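Prakbridge Electric Steamer Pot: Review
Reviewed by Irja Pelkonen
2026-01-24

Verdict: good basket, mediocre controls. Recommended for buns and dumplings, less so for vegetables.

The Prakbridge is a freestanding electric steamer sold under the Khattak label in some stores. I paid full price at Gamness and have used it for nine batches of filled and plain buns, plus a few lunches of broccoli and carrots.

Construction
White base, polished stainless steel upper section. The steel is thicker than on my old Arkia and has not warped or discolored. The punched tray lifts out for washing, but starch collects in the small holes and needs a stiff brush. A dishwasher cycle does not clear it.

Heating
From cold tap water to steady steam takes seven minutes with the base filled to the line. Steam comes up evenly across most of the tray. The outer ring runs slightly cooler, enough to matter with root vegetables and not enough to matter with dough. Plain buns finish in up to 9 minutes after the steam starts, depending on size. A full fill lasts for two batches, then the base has to be topped up.

Lid
Clear glass, thin rim, one small vent. It fogs within the first minute, so the transparency is of limited use. Condensation runs to the center and drips - a cloth tied under the lid fixes this, though the manual does not mention it.

Controls
One dial, stiff, with no marking between low and high. There is no timer and no audible signal when the water runs out. At this price I expected both.

Capacity and handling
Six buns fit if they are kept small. Four is a better number for the size I usually shape, with room to rise without sticking together. I set them in from a plate kept next to the pot, three still waiting on it while the first goes onto the bare steel, and oil the tray lightly beforehand. The white handles on either side stay cool enough to hold without mitts. The handle on the lid is rectangular and easy to grip, and the lid rests flat on the table during loading, so it takes up almost as much space as the pot. 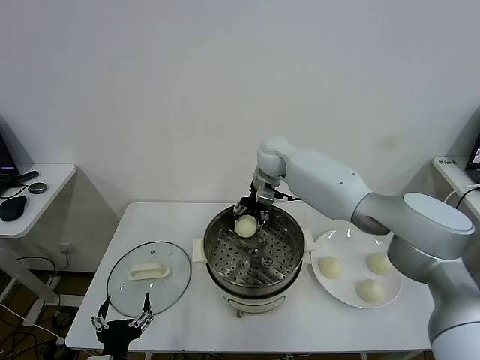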